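Search this site Search Browse topics Ask

Community Help > Robotics and Automation > Research Methods > Reporting Results

How should a held-out layout be reported for a two-arm sorting policy?

Sanaa Zerouali

Our laboratory is preparing a short methods paper on battery sorting with two arms, carried out under the Tendik project. The policy was trained on 534 demonstrations collected by teleoperation. The purpose of the study is to establish whether randomising the starting positions of the batteries during collection improves performance on layouts which the policy has not met before.

The evaluation set consists of 400 trials, divided equally between layouts drawn from the training distribution and layouts withheld from it. A reviewer within the department has objected that the withheld layouts are not sufficiently different from the others, and has asked that we either define the difference numerically or remove the claim. The working area is as follows.
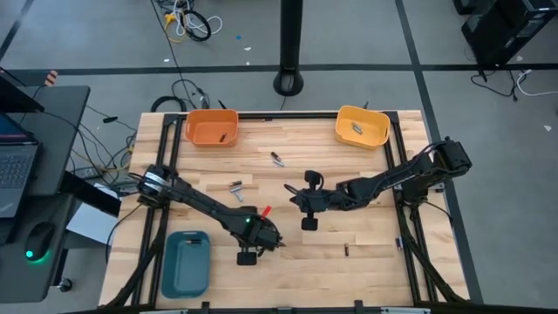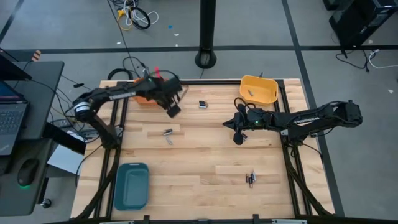
At present the paper defines a layout solely by the coordinates of each battery's centre, measured before the arms begin to move. A layout is regarded as withheld if no training layout lies within a fixed distance of it. The reviewer's concern is that this measure disregards contact between items, and I accept that two batteries lying end to end, as between the orange and yellow bins in the first view, present a different grasping problem from two batteries set well apart. The clustered batteries at the lower right in the second view raise the same point. Orientation is likewise ignored.

I should be grateful for advice on two matters. Firstly, is there an accepted way of including contact and orientation in a measure of this kind? Secondly, would it be acceptable to keep the existing split and report the contact cases separately, given that the trials have already been run? The submission is due in April and a full repeat would be difficult to arrange.

Alper Akyol

I am not aware of a single accepted measure, and I would advise against constructing an elaborate one at this stage. A combined distance requires a weight between millimetres and degrees, and any reader may fairly ask where the weight came from.

The more defensible course is to keep the split as it stands and to label every trial by its initial contact condition: isolated, touching in a pair, or touching in a group of 3 or more. The labelling should be done from the opening view of each trial, by two persons working separately, neither of whom has been told whether the trial succeeded. The agreement between them should be stated. Success may then be tabulated by contact condition and by split, with an interval given for each cell. Some of the cells will be small. They should be reported all the same, and not merged after the results have been seen.

Please also make plain in the text that the contact labels were added after the trials were run. Reviewers are generally content with a secondary analysis provided that it is described as one. The word "generalisation" in the title, if it appears there, may need to be reconsidered.

With regard to orientation, consideration should be given to the symmetry of the item. If the task does not require the positive end to face a particular way, an angle and its opposite are the same for grasping purposes — the difference should therefore be taken over a half turn. We overlooked this in our own work on the Piller dataset and were obliged to issue a corrected table.

Florante Enriquez

Collect more demonstrations. We had roughly 2,000 for a similar task and the question of layouts did not arise.

Sanaa Zerouali

I am obliged to Alper Akyol for a full reply. The opening views have been retained for all trials, and two colleagues who took no part in the evaluation have agreed to carry out the labelling. May I ask how a trial should be labelled when it contains both isolated batteries and a touching pair? Most of ours are of this kind.

Alper Akyol

In that case the label should be attached to the battery and not to the trial, and success recorded for each pick. Picks within one trial are not independent of one another, so the intervals should be obtained by resampling whole trials. A battery which was isolated at the outset but was later pushed against another should keep its initial label, with the number of such cases given in a footnote.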